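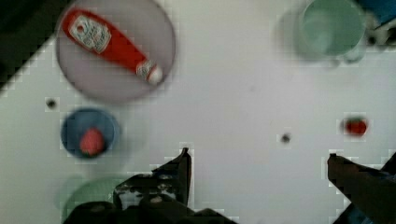
Venla Kauppinen escreveu, a propósito do texto anterior, que a taxa de sucesso agregada não lhe diz nada enquanto eu não separar os erros de percepção dos erros de execução. Tem razão, e a separação já devia ter entrado na primeira versão. Segue agora, com as reservas que os dados impõem.

O conjunto tem 2965 episódios teleoperados, todos de manipulação sobre mesa, com loiça, embalagens e alimentos pequenos. A política é treinada por imitação, com previsão de blocos de ações, e recebe apenas a imagem da câmara do pulso e o estado das juntas. Não há câmara externa. Foi uma decisão deliberada: queria saber até onde se chega com uma única vista que se desloca com a pinça. O treino e a avaliação correm no Zurent, o mesmo código de dezembro, com duas correções no carregamento das sequências.

O problema principal dessa vista é conhecido. À distância, um morango ocupa poucos píxeis e a compressão do vídeo come-lhe os contornos. De perto, os dedos tapam parte da superfície, e um prato junto à margem inferior pode ficar meio escondido atrás deles. A política tem portanto de decidir a direção quando vê mal o objeto e de corrigir a posição quando já vê pouco do resto.

Para a avaliação fiz 500 tentativas, com a instrução dada em texto e as posições iniciais sorteadas. Falharam 127. Revi cada falha à mão e atribuí-lhe uma de duas etiquetas:

Percepção – o braço dirige-se ao objeto errado, ou a um ponto da mesa onde não há objeto.

Execução – o braço dirige-se ao objeto certo, mas fecha cedo, fecha tarde, empurra ou larga.

A fronteira é menos limpa do que parece. Uma pinça que fecha ao lado do morango tanto pode ter estimado mal a posição como ter seguido mal a trajetória. Adotei uma regra simples: se no último bloco previsto o alvo cai sobre o objeto, a falha é de execução. Nos casos restantes é de percepção. A regra favorece a percepção como culpada, e convém ler o resultado com isso presente.

Com esta regra, a maioria das falhas é de percepção. Concentram-se nas instruções em que existem dois candidatos do mesmo tipo, um dentro de um recipiente e outro pousado diretamente na mesa. Quando se pede o que está na taça, a política tende a ir ao que está na mesa. A explicação mais provável está nos dados: nas demonstrações, apanhar da superfície é muito mais frequente do que apanhar de dentro de uma taça, e a instrução pesa pouco contra essa frequência.

Testei duas correções. A primeira foi reponderar os episódios por configuração inicial. Reduziu a confusão entre candidatos, mas piorou o fecho da pinça em objetos isolados, que antes era o caso mais fiável. A segunda foi mascarar ao acaso a zona dos dedos durante o treino. Não alterou os erros de percepção e melhorou ligeiramente os de execução, numa margem que não me atrevo a defender com uma só semente.

Kauppinen sugeriu ainda acrescentar à entrada uma imagem fixa, captada antes do início do movimento – uma espécie de memória da disposição inicial. É barato de experimentar e não viola a restrição da câmara única. Está a treinar desde quarta-feira. Os números serão publicados com três sementes, e a tabela de falhas virá já separada pelas duas etiquetas.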